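Search this site Enter keywords Go

We use cookies to remember your preferences and count visits to our newsroom. Accept Manage settings

MEDIA RELEASE
20th April

Trustevari opens fee-free transfers for seasonal workers sending pay home

Trustevari, the member-owned money transfer service, has removed its sending fee on the first 5 transfers a season made by farm, orchard and packing shed workers on temporary visas. The change takes effect immediately and covers every country on the service's current list.

We're thrilled to get this one out the door! Seasonal workers have been asking for it since our first harvest-time information evening in Clakutholm, and the message there was wonderfully clear: people wanted to know, before they pressed the button, how much money would land at the other end.

Under the new arrangement, an eligible worker can send up to $900 per transfer with no sending fee. The exchange rate is shown on the same screen as the amount to be received, in both currencies, and it is held for two hours once the worker accepts it. If the rate lapses, the app shows the new one and asks again before any money moves.

A trial of the fee-free transfers ran from December with 297 workers in the Clakutholm district. Most sent smaller amounts more often than they had been used to doing, often straight after payday, and plenty told us they liked being able to cover a school bill or a roof repair when it came up instead of waiting for the end of the season. That feedback shaped the final design, including the larger type on the confirmation page and the reminder that can be switched off (a very popular request).

Workers will also be able to pay in at a counter. Furnby, the regional grocery co-operative, will take cash and debit card deposits at its service desks during ordinary trading hours, and receipts will be printed in the worker's chosen language. Staff at the desks have finished their training and we couldn't be happier with how keen they've been to learn the system.

Olszewski, the payroll software used by many growers in the region, has added an optional split so that part of a worker's net pay can go directly to a Trustevari balance. The worker sets the split and can change or cancel it at any time. Employers don't see where the money is sent, or when.

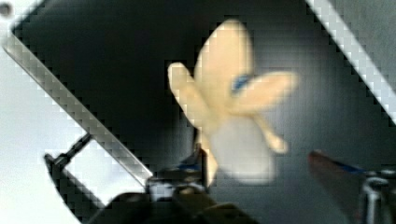

Recipients can collect funds at a partner bank branch, have them paid into an account or receive them in a mobile wallet, depending on the country. Collection is free at partner branches. Other banks may charge their own incoming fee, and where we know of one it is listed on the country page.

To register, workers need a passport, a current visa and a local mobile number. Existing members who qualify don't have to reapply; the fee-free transfers will appear in their account after they confirm their employer's details. Standard identity checks still apply to all transfers.

Trustevari will hold drop-in sessions at Furnby stores through the picking season, with interpreters on hand, and everyone is welcome to bring a workmate along. Session times are posted at each service desk and in the app under Community.

Media enquiries: Trustevari newsroom, Clakutholm office

Get our releases by email Your email address Subscribe
You can unsubscribe at any time.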